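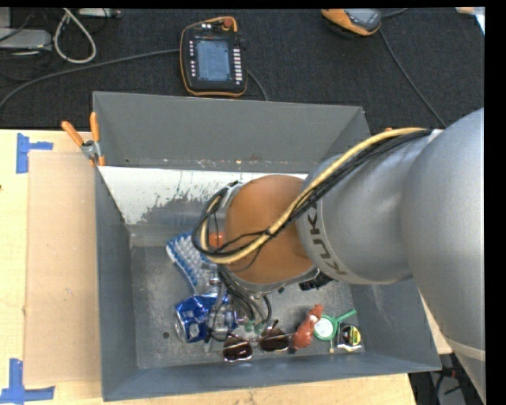 I have come around to the bin. For years I was a drawer person, and before that a labeled-tub person, and I had opinions about both that I shared at parties whether or not anyone asked. But a plain metal bin on a table, with everything that has lost its place tossed in together, is the best tidying tool I know of, and I'd like to make the case for it.

Mine sits at one end of the long table in the front room. Into it goes whatever I pick up on my way through the apartment. Sunglasses. A crumpled can I meant to take out to the recycling. Some fuzzy blue-and-white thing that might be for dusting or might have come off the end of something for dusting. Batteries, a glove, the spare key to Nikola's bike lock (she has been asking for it since December). No sorting, no thinking. Sorting happens later, with a cup of coffee, and it goes fast when it's all in front of you and you're sitting down.

My old way was the opposite. I had read one of those books where every object gets a home, and I believed it completely. I bought a wall unit from Nendell for 400 dollars, with so many little compartments that I made a map. A map! Of my own shelves! And what happened was that I'd come in with both hands full, look at the thing, fail to remember whether sunglasses lived with hats or with car stuff, and put them on the radiator. Everything I owned had a home and everything I owned was on the radiator.

The trouble with the "everything has a place" people, and I say this as someone who was one, is that they picture you making a single calm decision about a single clean object. Real mess comes in mixed. You clear out a car and you've got trash, something valuable, something that belongs to your sister, and something you can't identify, all in the same armful. Asking a tired person to split that four ways while standing in a hallway is how you get a radiator situation.

My friend Joonas Kiiskinen disagrees with me on this, loudly. He says a bin is a junk drawer with the lid off, and that I've just moved the radiator to the table. Fair enough, he's half right. I've had the bin get away from me. Last winter I dug down and found a banana, and I won't go into the banana. But I'd argue the lid is the whole difference. A drawer closes, and once it's closed you're free to forget it for a decade. The bin sits there open in the middle of things looking a little accusing, and when it gets too full you deal with it or you lose your table.

So, some opinions on bins, if you're going to try it. Get metal. I had a nice woven basket first and everything with a hook or a thread on it grabbed hold and wouldn't let go, and crumbs went down into the weave to live there forever. Metal gets scuffed up and you stop caring, and you can wipe it out in two seconds. Go wide too — you want things lying side by side where you can see them, and a tall bucket buries whatever you put in first. And keep it on a table. On the floor it's a trash can, and people will treat it like one. Ask me about my good scissors.

Please don't buy a fancy one. Hofstetter sells an "entryway catchall" for 337 dollars and I held it in the store, and it is a tray. Mine came out of a restaurant that was closing down and cost me 2 dollars, scuffs included.

Nikola thinks I should empty it every night before bed. I tried that for a while and it turned into one more chore I was behind on. Now I empty it when I can't find the remote. Some weeks that's every day, and some weeks it goes a good long time, and the radiator has been clear since spring.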